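# Small Racks and Baskets for the Worktop

The Zastanbridge Household Collection keeps a study group of modest storage furniture: the shelves, racks, trays and baskets which stand on a worktop or a table and hold whatever is in daily use. Such pieces seldom enter a museum. They are bought for a particular corner, moved when the corner changes, and given away when a household moves. The group was begun with a gift of kitchen fittings from the Głowacki family and has since been enlarged by purchase. It now stands at 13 racks and eight baskets, most of them in ordinary use until shortly before they were acquired.

Pieces were chosen for the way in which they divide up a small space. A rack adds a second surface above the first, so that low articles may be kept beneath and taller ones above. A basket gathers items which have no fixed order among themselves, such as cloths, pegs, napkins or vegetables. The two are often found side by side, and the collection accordingly treats them as a pair wherever the previous owner did so.

## Two tiers and a basket

Small two-tier rack with a thin black wire frame and wooden shelves, the upper board light brown with visible grain; shown together with a basket. 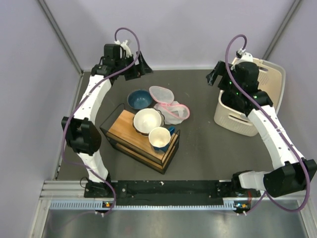 Halfdan Egilsson wrote to the collection in May to say that the lower shelf of such a rack is the one which deserves attention. In his own kitchen he had kept jars on the lower level for years, and had found that anything taller than the gap was simply left in front of it, where it blocked the rest. He now reserves the lower shelf for plates and shallow tins and puts the jars on top. He asked whether the catalogue might give the clear height between shelves as well as the overall height, as he considered the former by far the more useful measurement to anyone fitting out a small kitchen.

The suggestion has been adopted. Clear heights will be added to the catalogue entries as each rack is next examined, beginning with the four pieces from the Głowacki gift. Mr Egilsson's further remark, that baskets ought to be listed by the width of the opening, is under consideration. Several of the baskets in the group are no longer regular in shape, and a single width would not describe them fairly.

## Notes on the group

**Wire frames.** Wire was favoured by makers of small racks for its light weight and because it can be wiped down quickly. The usual fault is a slight twist, which causes the rack to rock on a level surface. Frames with this fault are recorded as found and are not straightened.

**Wooden shelves.** Boards are cleaned with a soft, barely damp cloth and dried at once. Rings left by cups and pans are regarded as part of the history of a piece. Where a board has been replaced by a previous owner, the replacement is retained and the change is entered in the record.

**Baskets.** Baskets are stored upright and are not placed one inside another, even where their sizes would allow it. The Wusta basket, the largest in the group, retains a repair to the rim made in garden twine. It was used for bread and later for shoes.

**Makers' names.** Very few pieces are marked. Two racks carry the paper label of Ano, a former hardware shop in Zastanbridge, but the label records the seller and should not be taken as evidence of the maker. Readers who own a piece with a similar label, or an old price list from the shop, are invited to write to the collection.

## Using the gallery

Teachers and students may reproduce material from the page for classroom purposes, provided that the Zastanbridge Household Collection is named. Requests for other uses should be made in writing and should state the title of the publication and the section in which the material is to appear.

The racks and baskets may be seen in the study room by appointment. Groups are limited to eight persons. Visitors are asked to leave bags in the cloakroom and to lift a rack only when a member of staff is present, taking hold of the frame and never the shelf. Pencils and measuring tapes are available at the desk.

Offers of further pieces are welcome, in particular narrow racks made to stand beside a sink. Donors are asked to note where the piece was kept and what was kept on it, even where the answer seems too ordinary to write down.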